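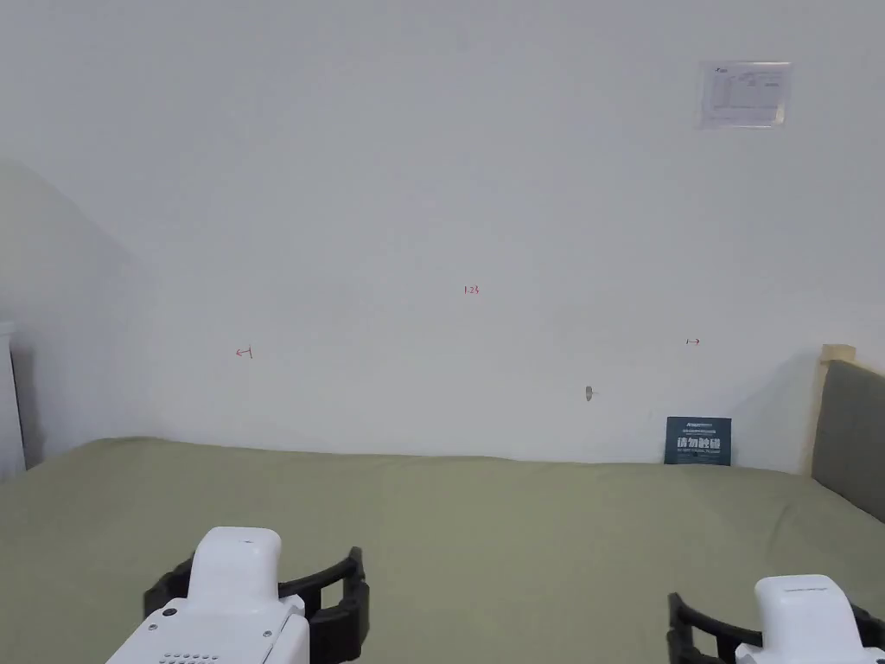

Section 6. Running the bedroom station on open day

I wrote this section after our second open day at Kullcombe, and I've been adding to it ever since, so please excuse the places where it wanders. It covers the bedroom station only. The kitchen counter and the robot arm pen have their own sections (7 and 8), and the arm pen has rules you really must read before you go near it.

If you have never hosted a visit before, don't worry! The bedroom is the friendliest stop on the tour. People walk in, see a bed, and relax. Then you pick up a pair of hand-held grippers and start working on the sheet, and they all lean in at once.

6.1 Before the doors open

Give yourself 30 minutes. You can do it faster, but then you'll be the one still hunting for a charging cable when the first group comes down the hall (ask me how I know).

1. Turn on the room lights and leave them on. Keep them at the same level all day, even if the afternoon sun comes around.

2. Take both grippers off the charger. Check the left and right labels on the charging dock as you do it. The two are the same design and very easy to swap by mistake, and the software will happily record a whole session with your hands crossed over.

3. Squeeze each gripper all the way shut and let it open on its own, five times. You want a smooth return every time. If one sticks, put it aside and get the spare pair from the Hladun cabinet.

4. Wipe the white housings with a dry cloth. No spray. Fingerprints don't bother the recording, but visitors notice them.

5. Spread the green sheet over the bed. Pull it up to the wall and smooth it by hand. A few soft wrinkles are fine and even useful. Please don't iron it! One helper did that for the October visit and it looked gorgeous, and the folding demo lost half its charm.

6. Stand the "do not touch" sign (请勿触碰) on the bed with its back against the wall, over toward the headboard side. It needs to stand upright on its own. If it keeps sliding, flatten the sheet under it first.

7. Check the red marks on the wall. There's the 123 in the middle and an arrow mark on either side of it. If any of them has been rubbed faint, go over it with the red marker in the drawer, tracing exactly what is already there.

CAUTION: Never redraw the wall marks from memory. We use them to line up where the demonstrator stands, and a mark in a new place throws off every session that comes after it.

8. Start Stetico on the laptop and open the profile called Bedroom Open Day. Wait for both grippers to show green in the list. This can take a minute on the first start of the day, so go get your coffee now.

9. Record one short test, just you picking up a pillowcase and putting it down. Play it back. If you see both hands moving in the playback, you're ready.

NOTE: Delete the test recording before the first group arrives. Roksolana Hutsuliak looks after the data on our side, and she would like me to say this in capital letters. DELETE THE TEST RECORDING. We once shipped 91 of them to Drasitham along with the real ones, and she had to go through and pull them all out.

6.2 Finding your standing spot

I used to wing this and my recordings were all over the place. Now I do it the same way each time.

1. Stand at the open side of the bed, facing the wall.

2. Look straight at the 123.

3. Shuffle left or right until the two arrow marks look like they're the same distance away on each side of it.

4. Hold both grippers low in front of you, pointing at the sheet, elbows loose. You should be able to see the tops of both without bending your neck much.

5. Press Start in Stetico (or tap the foot pedal, if you've got it plugged in), hold still for a slow breath, and begin.

Shorter people may need to stand a little closer to the bed. That's fine. Taller people tend to hunch, and then their shoulders hurt by lunch, so raise the bed one notch with the lever if you need to, and put it back afterward.

6.3 The demonstration

My version runs under ten minutes with questions. Yours can be different, but keep the order, which took me a long time to get right.

1. Let people come in and settle along the back of the room. Don't start talking while they're still in the doorway. The ones at the back will miss it and you'll end up saying it all over again.

2. Hold up one gripper and squeeze it a few times without saying anything. I love this part. Somebody always squeezes their own hand along with you!

3. Explain in one or two sentences what you're doing. I say something like, "I'm going to do a chore with these on, and the computer is going to remember how my hands moved, so that a robot arm can learn from it later." That's plenty.

4. Do the first task: fold one corner of the sheet over, press it flat, and unfold it again. Go slowly. Go slower than that. Visitors always think it looks easy, and it helps to let them see you miss a pinch and go back for it.

5. Do the second task with the pillowcase. Pick it up by two corners, give it a small shake, lay it down, and fold it in half.

6. Stop the recording and say out loud that you've stopped it. People like knowing.

7. Play it back on the big screen. Leave time here, since this is when the good questions come.

CAUTION: Keep your fingers inside the grips while you squeeze. The jaws aren't strong, but they can pinch skin, and a demonstrator yelping in front of a school group is not the impression we're going for.

CAUTION: Don't let cables trail across the walkway at the foot of the bed. Tape them down or run them under the mat.

6.4 Letting visitors try

Yes, they can try! The sign on the bed is there for the times between demos, when the room may be open and you're busy at the door. Once you're standing there and you've invited someone up, go ahead.

1. Lay the sign face down on the side table so that nobody feels they're breaking a rule.

2. Invite one person at a time. Two at once gets silly very fast.

3. Help them into the left gripper first, then the right. Shrink or stretch the wrist loop to fit.

4. Load the profile called Guest. Guest sessions show on the screen but don't get saved.

5. Give them the corner fold and nothing else. Kids will ask to throw the pillow. You can let them do it once.

6. When they've finished, take the right gripper from them before the left, and set both on the dock.

7. Stand the sign back up against the wall.

Ostap Lysenko ran this station at the last open day and 435 people came through it, so if you're wondering how long the line can get, it can get long. His trick was to hand the next person in line a spare pillowcase to practice on with bare hands while they waited. It kept them busy and they came up already knowing the fold. I've stolen it for good.

6.5 Questions you'll get

"Is that a real bed?" Yes, and it's comfortable too.

"How many times have you done this?" The counter in the corner of the Stetico window gives the total for the bedroom. When I wrote this it said 2,210. Read out whatever it says on the day, because people enjoy seeing the real number.

"Will the robot make my bed?" I tell them that ours can manage a corner on a good day, and then I send them along to the arm pen to watch it have a go.

"What's the notice on the wall?" That one is for staff. If someone wants the details, point them to the front desk and they'll sort them out.

"Can I buy a pair?" No, sorry. I get this one from dads mostly.

6.6 If something goes wrong

One gripper turns gray in the list. Put it back on the dock, count to ten, and take it off again. If it's still gray, restart Stetico. Talk to the group while you wait and it'll feel much shorter.

Playback shows the hands swapped. You've got left and right mixed up (see 6.1, step 2). Trade hands, record again, and mark the first one as bad.

The sheet has slid toward you. Stop, pull it back up to the wall, and start a new recording. Don't fix it halfway through with the grippers on.

The pedal does nothing. It's unplugged. It's always unplugged.

6.7 Packing up

1. Close Stetico and wait for the upload bar to finish before you shut the lid.

2. Dock both grippers and check that each charging light comes on.

3. Leave the sheet on the bed unless it's dirty. Spare sheets are in the bottom of the Hladun cabinet, under the mats.

4. Lower the bed if you raised it.

5. Write anything odd in the station notebook, with the time of day next to it, and put the notebook back on its hook by the light switch.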